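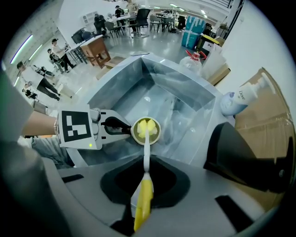
The Stirkiritz set collects cleaning motions made with hand-held grippers, for training a policy that will later run on a two-arm station. Each episode covers one task and carries a one-line instruction and a pass or fail mark entered by the operator. Brush tasks made up most of the April work. A long yellow handle with a round sponge head, held upright over a steel basin, puts the contact point well away from the fingers, so a small change of wrist angle turns into a large displacement at the tip. We log the grasp height on the handle for that reason. The square markers on the grippers are used to recover finger opening after the fact, and episodes in which a marker is lost for too long are dropped at import.

Notes on the April batch

Operators work in shifts of 3 hours with a break in the middle. The task sheet gives a start condition and an end condition and leaves the path open. Early sheets specified the direction of the stroke as well, and the resulting episodes were too much alike to be of use. The current sheet, revision 4, asks only that the operator vary the approach angle between episodes.

Of the last 59 brush episodes submitted, 2 were rejected for missing instructions. Both were relabeled and returned to the pool.

Other people in the room are left in the recordings. Faces are blurred at export, before anything goes to Benedetti for annotation. Background motion is not otherwise filtered. The Clillov baseline was trained on clips from a cleared room and lost accuracy when the same tasks were run during working hours.

Tool poses are stored relative to the first sample of each episode. Absolute room coordinates are kept in a separate table and are not used in training. 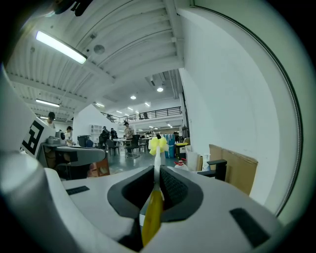 Gerardo Lombardi wrote in after the previous gallery to ask whether failed attempts were being thrown away. On the Istel set, he said, recoveries after a slipped grasp had been more useful than another batch of clean runs, and he would keep any episode in which the operator regained the tool without setting it down. He also asked for the slip to be marked at the moment it starts, since a single label for the whole episode hides it.

Failed attempts are kept. They go to a separate split with the operator's mark unchanged. Slip onset is not labeled at present. The annotation form has a free field that could hold a time offset, and it will be tried on the next brush batch before the older episodes are reopened.

Next in the queue: wiping flat surfaces, then bottle placement with both grippers. The instruction list for bottle placement is still in draft.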